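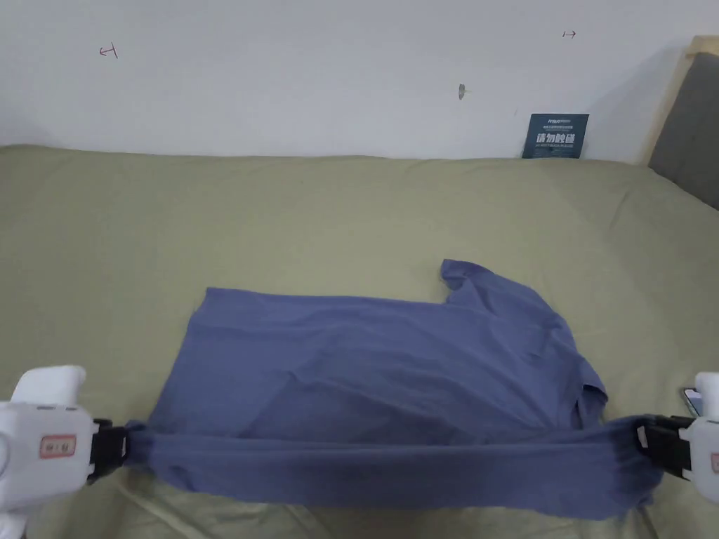
Laundry and linen room, progress report for March
To: Arne Strobel, Sondthorpe Fund
From: Yusri Gunawan, Gondar House

What a good month! The folding corner is up and running, and people are using it far more than we dared to hope. We went with the big bed instead of a folding table, and I'm so glad we did (thank you for backing that). A whole T-shirt can lie out flat on it with plenty of space left over, sleeves and all, and you can smooth a shirt before you fold it.

We folded 1567 pieces in March, up from 1426 the month before. Most of that is shirts and bedding. Friday is still our busiest day by a long way, and the late afternoon can get pretty lively.
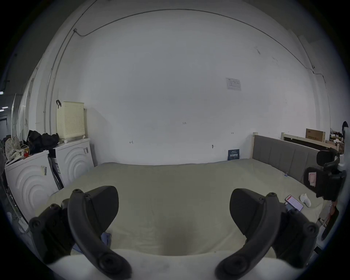

The folding bed and the two front-loading washers, seen toward the white wall.

Having the washers right beside the bed has made a real difference, with no more carrying baskets down the hall. The green sheet has held up well too, and we've ordered a spare from Plesenier so one can always be in the wash.

Spending this month was 320, all of it on the spare sheet, hangers and detergent. That keeps us inside the budget you approved.

Still to do: shelves for finished piles, and a better way of keeping small items together, as they do wander off between the big loads. Stöcker will come and measure for the shelves in the morning, before we open. I'll send you their quote as soon as I have it.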